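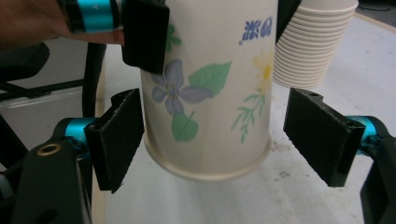 Na-rae Seol wrote under the last release that scheduled posts get less reach than posts typed in by hand, and that Stokent should have said so. Maybe. I have yet to see it in the numbers.

Tags: social media, data, scheduling
2 min read | 12 comments

# stokent-posts

Post counts and reach for 32 small business accounts, exported from Devent. Last updated February 2024.
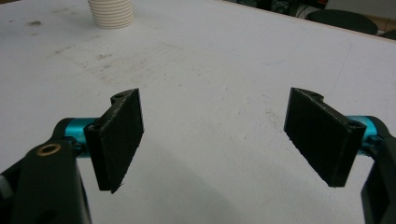 Reach is whatever the platform reports, so don't lean on it. Two accounts switched schedulers in May and their figures jump that month. I left them in, flagged `switched`.

Skutance claims its "best time to post" feature works. Nothing in these files backs that up. Blank `reach` means missing, not zero.

Shares: 2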